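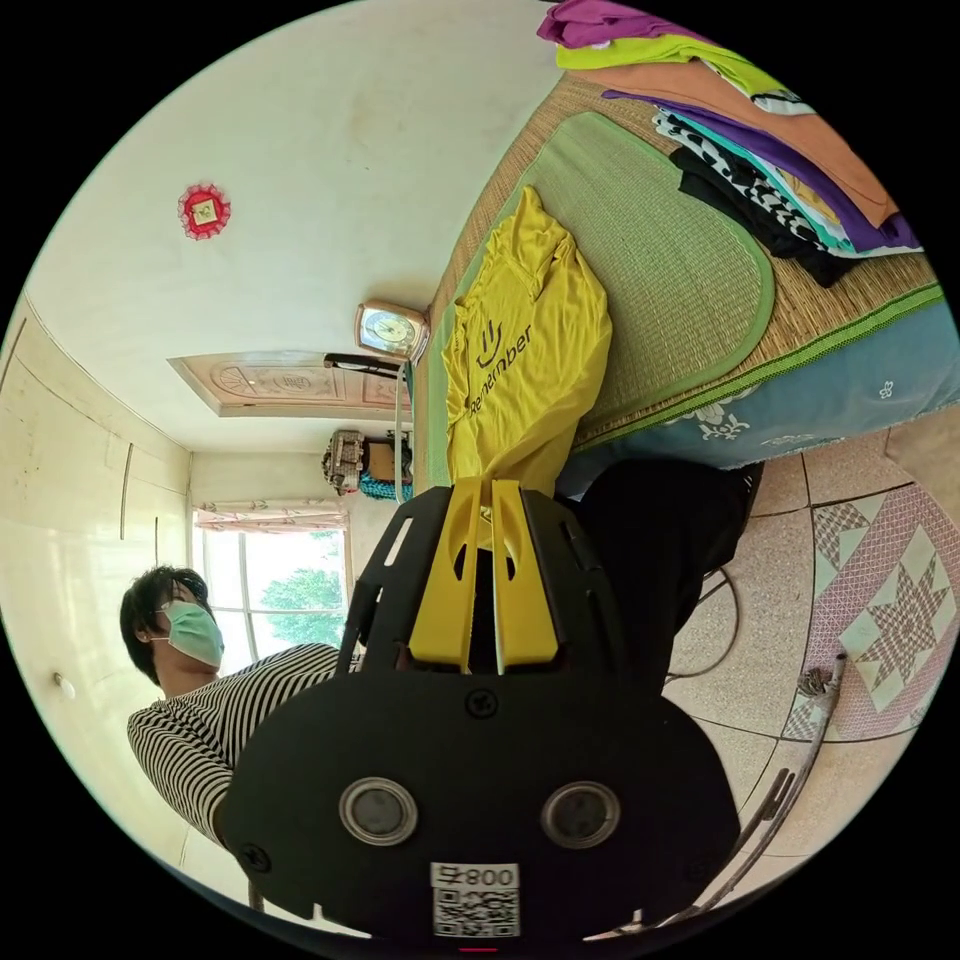
New thread on Tadulora, my pose tracker for hand-held grippers, and why I have spent the week reading log files about laundry.

Version 3 takes the wide-angle video and the motion sensor and works out where the gripper was in the room at every moment. On the bench at Ketstead it was superb. The bench at Ketstead is grey and has never contained a bedroom.

A woven mat is the tracker's favourite thing in the world. Corners everywhere! Sadly they are all the same corner. Slide along by one strand and the matcher is every bit as confident as before, in slightly the wrong place.

Fix: score each patch by how much it looks like its neighbours, and bin the smug ones. Map points per frame went from 810 to almost 600, and the path stopped twitching. Fewer points, better path. Try putting that on a slide.

Crumpled T-shirts are the next problem. The point of the job is to move the shirt, and the tracker would like the shirt to be part of the building. I now mask out anything near the fingertips before matching, which costs a bit of time and saves a lot of swearing.

Then there's furniture with a mirror in it.
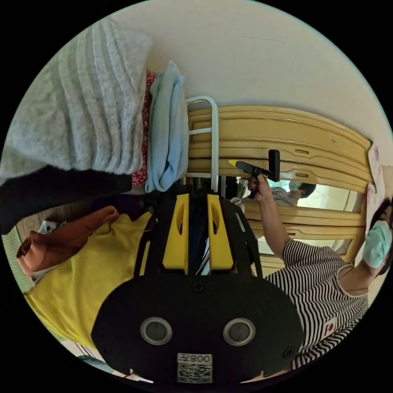 Striped top, blue mask, and the same again in the mirror.

To the mapper, a mirror is a window into a second room behind the wall. It will happily put landmarks in there. Anjana Majumder suggested throwing out any point that lands behind a surface we've already mapped – six lines of code, and I'd written 500 that did it worse.

Still broken: the loop closer, which believes any two folded piles of clothes are the same pile. I sympathise.

Branch is called hartley-mirrors. The tests pass on my machine and on the one at Rostbridge, provided you run them in the right order. Working on that next.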